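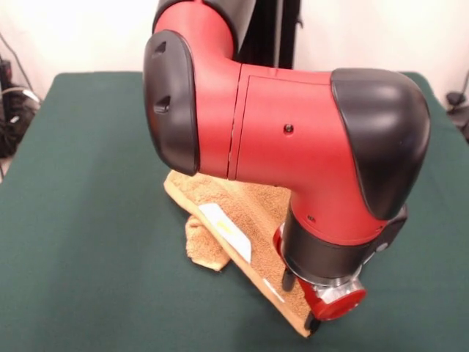 TOLLTHORPE, December

The musical "Drokum" will close at the Urquhart Theatre after 183 performances. The 900-seat house goes dark for nine days while the set is removed and the fly system is inspected.

Fomelo, the show's label, will issue a cast recording of the full score, including the overture and both entr'acte cues. Total running time is 70 minutes. The orchestra parts were recorded in the pit with the house empty, and vocals were added later in a separate studio.

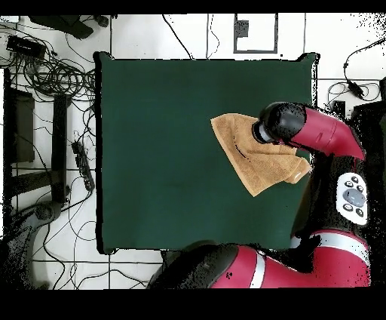

Tickets and returns

Remaining seats are on sale at the box office. Returns are released at 5 p.m. on performance days, two per person.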